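Ivley 21 cm pie dish, reviewed

I bought this in December for £19 from the Wotstead shop, and I've baked in it nearly every week since. I love it! The glaze wipes clean, the rim is wide enough for a proper crimp, and the base browns beautifully — no more pale, sad pastry underneath. 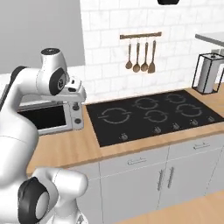

Size was my big worry, as most pie dishes seem to be made for enormous ovens. A 21 cm one feeds 4 of us with a bit of salad, and it's a lovely shape for quiche too. If you cook in a countertop toaster oven with a glass door, like the silver-white one on the wooden worktop, measure the inside before you order and remember to add the handles.

My only grumble is the weight (mine is heavy when full). I'd still buy another, probably in the green.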